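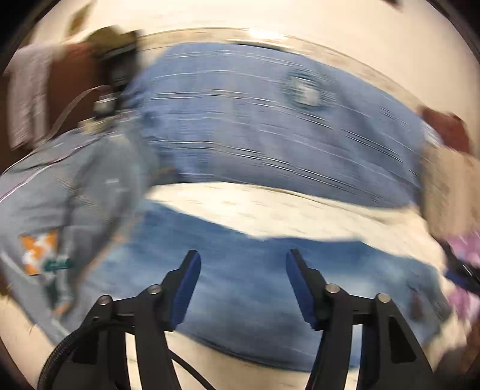 About Mernemell

Mernemell is a website for people who plan their vacations around the next good drink. Erasto Muriithi and Emília Vaněk started it one September after a week of bar-hopping in Lisbon, when they got home with 7 pages of notes and a long list of friends asking to see them!

Erasto tended bar for years and will happily talk your ear off about vermouth. Emília came to cocktails from pastry, so she writes most of our syrup and bitters recipes (and all of the ones with plums). They pay for their own drinks, and they go back to every bar at least once before the review runs.

So far we've published 1,099 bar reviews and 283 recipes - 1,382 pieces in all, every one of them free to read. Our city guides come out three times a year, and we love hearing where we should go next.

We also run Plotasik, a monthly home bartending class for beginners. You don't need fancy gear, just a jar with a tight lid and some ice. Come say hi, and bring your questions about egg whites!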